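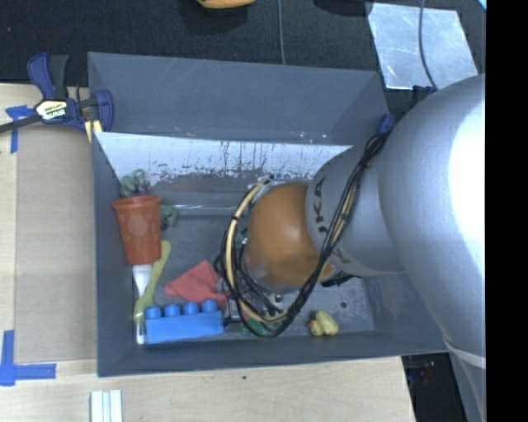
A robot arm reaches into a deep gray bin with toys in it.

Why do brothers and sisters argue?

If you have a brother or sister, you have probably had an argument with them this week. It might have been over a toy, a seat in the car, or who got the bigger piece of toast. Most children who live together argue sometimes, and so do stepbrothers, stepsisters and cousins who share a house.

What are the arguments about?

A lot of them are about sharing. Two people want the same thing at the same time. Others are about fairness. Your sister is allowed to stay up later than you, or your brother gets help with his shoes and you don't. Parents often have different rules for different ages, and that can feel unfair even when there is a good reason for it.

Being tired or hungry makes it worse. Lakshmi Devadiga, a family counselor in Eltthorpe, tells parents to look at the clock. Many fights start just before dinner.

What happens in your body?

When you get angry, your heart beats faster and your muscles get tight. Your face may feel hot. It is harder to think clearly when this happens – that is why people shout things they don't mean.

What can you do?

Stop and take a few slow breaths. Walk to another room if you need to. Then say what you want without calling anyone a name. "I was still using that" works better than "You always take my stuff."

You can also take turns with a timer. If you are two children with one scooter, set it for the same number of minutes each.

If somebody is hitting, or if you feel scared, go and get a grown-up right away. That is not tattling.

Do arguments mean you don't love each other?

No. You can be very angry with someone and still love them. Many brothers and sisters who fought a lot when they were small are good friends by the time they are 16.

Word list

Sibling: a brother or sister.
Compromise: when each person gives up a little so that both can agree.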